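Two arms on one bench: photos from the Borton workshop

Feb 4, 2024

Welcome to the gallery of our small build. We are a few hobby people who share a workshop in Borton, and since last April we are making a bench with two robot arms. The project has the name Kemano. I write this page in my second language, so please be patient with my grammar.

The idea is simple to say: one arm picks up light things, the other arm will later hold them or turn them. We wanted to learn how two arms can work close together without hitting each other. The metal platform under everything was the heaviest part to carry up the stairs, and also the part which gave us the least trouble afterwards. The wooden board lies on top of it, and we can take it away when we need the ridges for fixing something.
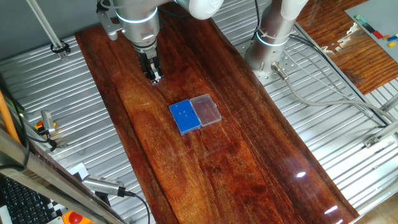
The gripper just above the board, near the open tip box, with the second arm at the side of the board.

We chose a tip box for practice as the small holes are a good test for patience. At first we only want to close the lid, then to lift the whole box and set it down 50 mm further along the board. When this goes well 100 times without help, we will try single tips. At the moment our best row is 56, and after that the box went on the floor.

The lid is harder than the box. It is clear plastic, so our software (we call it Stelus) often does not find its edge, most of all in the evening when the lamps shine on the varnish. A matt mat over the board would probably help. One member is against it, he likes the wood.

The cables are also still a weak point. We lead them along the arms and down to the platform, but every new movement shows us a place where one of them is pulled too much. I have bought more clips and a longer cable for the side arm.

What comes next: a softer pair of finger pads, a better place for the keyboard, and a slower start of each movement. The log has now 3000 lines and I must read them before we change the speed again. New pictures will come to this page when the Bunting gripper, our own design, is ready to be mounted.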